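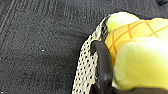 2018년 7월 17일, 작업 노트

어제 Esano 공연 끝나고 들어온 베이스 앰프부터 열었다. 증상은 전원을 켜고 3분쯤 지나면 소리가 훅 꺼졌다가, 볼륨을 건드리면 다시 살아나는 것. Dexter는 스피커 유닛이 나갔다고 장담했는데 유닛은 멀쩡했다. (커피 내기였음. 나중에 딴소리 못 하게 여기 적어 둔다!)

일단 프리앰프 출력에 프로브를 물리고 200Hz 사인파를 넣어 봤다. 프리단은 계속 깨끗하게 나오는데 파워단 입력에서 신호가 사라진다. 그럼 그 사이에 있는 건 이펙트 루프 잭뿐이다. 리턴 잭에 패치 케이블을 꽂았다 뺐다 하니까 증상이 그대로 재현됐다. 스위칭 접점이 새까맣게 산화돼 있었다. 루프를 안 쓰는 사람들 앰프가 꼭 이렇다. 접점 세정제 뿌리고 플러그를 열 번쯤 넣었다 뺐더니 일단 붙기는 하는데, 스프링 장력이 영 시원찮아서 그냥 새 잭으로 갈기로 했다. 재고함에 4개 남아 있던 것 중 하나 썼음. 남은 건 3개. 다음 주문 때 꼭 넣을 것.

교체하고 나서 한 시간 동안 틀어 놨는데 한 번도 안 끊겼다. 험은 조금 있다. 접지 쪽은 내일 다시 본다. 아, 그리고 뒤판 나사 하나가 규격이 다른 거였다. 전에 누가 한 번 손을 댄 모양인데, 나사산이 뭉개져서 빼느라 애먹었다. 손목 아직도 뻐근함.

오후에는 Grimomis 프리앰프 보드. 우리끼리 504번 보드라고 부르는 그 녀석이다. Eduardo Serrano가 투어에서 쓸 거라서 미드를 좀 더 앞으로 당겨 달라고 했다. 녹음을 들어 보면 무슨 말인지는 알겠다. 기타 두 대가 같이 들어오는 후렴에서 베이스가 통째로 없어진다. 그런데 저역을 더 올리면 더 뭉개지기만 하고, 중저역을 살짝 덜어 내고 그 위를 미는 게 훨씬 잘 들렸다. 톤 회로 커패시터를 두 가지 값으로 바꿔 끼우면서 들어 봤는데, 작은 값 쪽이 확실히 손가락 소리가 산다. 피크로 치면 조금 쏜다 싶긴 하다. Eduardo는 거의 손가락으로만 치니까 이쪽으로 가도 될 것 같은데, 앙코르 곡 하나를 피크로 친다고 했던 게 마음에 걸린다. 물어볼 것. 아니면 스위치를 하나 달아서 둘 다 쓰게 하든가? 케이스 안에 자리가 있는지부터 봐야겠다.

듣는 순서도 문제였다. 혼자 번갈아 들으니까 자꾸 방금 바꾼 쪽이 좋게 들린다. 그래서 Dexter한테 안 보이게 바꿔 달라고 하고 다시 들었는데 그래도 작은 값을 골랐다. 이건 좀 뿌듯했다 ㅎㅎ 음량은 미리 맞춰 놨으니 커서 좋게 들린 건 아닐 거다. 테스트한 베이스는 작업실에 굴러다니는 재즈 타입, 줄은 꽤 묵은 거. Eduardo 악기는 액티브라서 결과가 다를 수 있다. 본인 악기 오면 다시 해야 함.

저녁에 Ajayi 쪽에서 연락이 왔다. 1월에 보낸 DI 박스에서 팬텀 전원을 넣을 때 퍽 소리가 난다고. 채널 뮤트하고 켜면 되지 않냐고 하려다가 참았다. 우리 쪽에도 같은 회로로 만든 게 하나 있어서 바로 해 봤더니 정말 난다. 꽤 크게 난다. 출력 쪽 커패시터가 충전되면서 나는 것 같은데, 저항 하나 추가해서 줄여 볼 수 있을지 내일 계산해 보기로. 일단은 뮤트하고 쓰시라고 답장했다.

Drustelham 리허설룸에서 빌려 간 멀티 케이블은 아직 안 돌아왔다. 두 번 말했음. 세 번째는 Dexter가 말하기로 함.

내일 할 것
앰프 험 확인, 접지 납땜 다시 보기
Eduardo한테 피크 곡 물어보기
DI 박스 팬텀 팝 노이즈, 파형 찍어 두기
잭이랑 납 주문
커피 받아 낼 것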